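4.2 What the demonstrations teach

We collected 190 teleoperated demonstrations of the table-clearing task and 89 by hand guiding, following the Porneveo protocol. The protocol treats both as equal evidence of operator intent. We doubt this. An operator working by remote control often makes contact where a person standing at the table would not.
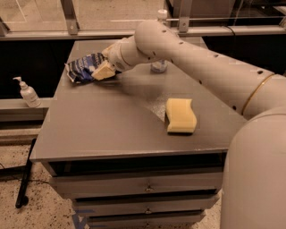
Figure 4. Sponge held in the gripper against a crumpled wrapper on the cabinet top.

Contact like this is hard to label. It could be wiping, pushing or a slip of the operator's attention, and the logged commands look much the same in each case. Earlier work on the Falard set scored all of it as wiping – a generous reading. 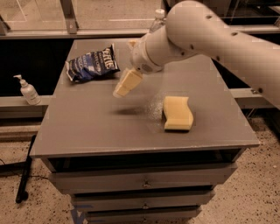
Figure 5. Empty gripper pads above the tabletop, with specks on the surface near the sponge.

Time spent in free space is a second problem. A policy trained on our data copies the operator's hesitation as faithfully as the stroke, and 12 of our trained policies hovered until timeout. Adding demonstrations may only add more waiting.
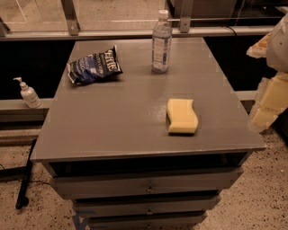

Valter Lie objected on reading a draft that pauses carry information, and that trimming them would hide how hard remote control is for the person doing it. We left the pauses in. We remain unconvinced that a learner can tell thinking from lag.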